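## 4. What the Planner Gets to See

I'll confess up front that this section grew out of a bug. When we first wired our grasp planner (we call it Irkitz, and I've stopped apologizing for the name) to the overhead view in simulation, it did fine on bare tables and then fell apart the moment there was real hardware on them. We spent most of January blaming the pose estimator. The pose estimator was okay. What we'd gotten wrong was much duller: Irkitz treated every part of the table it couldn't see as free space.

With a ceiling camera and a big arm, that's a terrible assumption. The arm is the largest thing in view, and it parks its wrist right over whatever it's working on. So the closer you get to the fixture, the less of the fixture you have to plan against. Bovis, our tracking layer, used to drop an object's pose as soon as enough of its outline went missing, and then Irkitz would happily plan a path through the spot where the object had been!

### 4.1 Keeping poses alive under the arm

The fix has two pieces. First, we render the arm into the camera view from its joint angles, so that for each pixel we know if the robot is supposed to be there. Pixels that belong to the robot are marked "unknown" and don't count as evidence against an object. Second, Bovis keeps the last confident pose and lets its uncertainty grow slowly while the object is hidden. If the visible part still agrees with the old pose, the uncertainty shrinks again – no drama, no re-detection.

Shadows needed their own treatment. The arm throws wide, soft ones on a white tabletop, and our first segmenter loved to call them objects. We ended up comparing each region with a shadow predicted from the same rendered arm model, and I wish we'd done that from the start.

The parts in our bench scene are the fixture, a bracket with a square blue base plate, and a flat gray plate. We kept the layout simple so that failures would be easy to read.

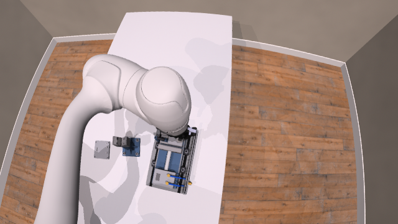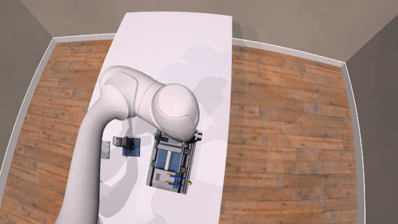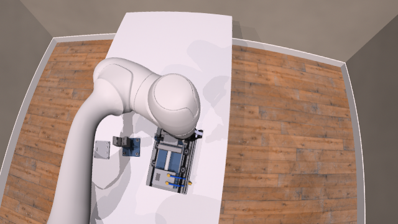 **Figure 3.** Overhead renders of the bench scene, with the wrist over the upper part of the fixture. The bracket and the gray plate stay in view to its left.

### 4.2 Did it help?

Yes, a lot, though I want to be careful about how much. We ran 700 simulated approaches with randomized start configurations and small offsets on the fixture. With the old tracker, 135 of them ended in a planned collision (meaning Irkitz returned a path that touched the fixture when we replayed it against ground truth). With the arm mask and the persistent poses switched on, that dropped to 26.

I went through all 26 by hand. Most share the same cause: the fixture pose was already a bit off before the wrist covered it, and then we faithfully preserved the bad pose. Purificación Marín suggested holding the approach until the uncertainty falls under a threshold, and we tried it. It clears up all but 8 of the failures, but it also makes the arm hesitate in places where it really doesn't need to, and we haven't found a threshold that we like for every start configuration. The version we report in the rest of the paper leaves the hold turned off.

One thing I didn't expect was how much the small parts matter. The bracket and the plate aren't targets in this task, so I'd figured they were just clutter. But they're usually easier to see than the fixture, and Bovis uses them to check the table calibration while the fixture is mostly covered up. When we deleted them from the scene, the fixture pose drifted more during long approaches. We haven't tested how many such parts you'd want, or where you'd want them.

### 4.3 Tooling notes

Everything here runs from recorded joint trajectories, so a failure can be replayed with a different tracker or planner setting without touching the rest of the stack. The replay tool, Fumedcombe, stores the object poses, their uncertainty, and the arm mask for each step. It doesn't store rendered images unless you ask for them – our disk filled up twice before I changed that default.

The shadow model assumes that the lights are known. In simulation that's free, and on a physical bench it won't be. We're working on estimating the light directions from the empty-table calibration pass, but that code isn't ready and none of the numbers above depend on it.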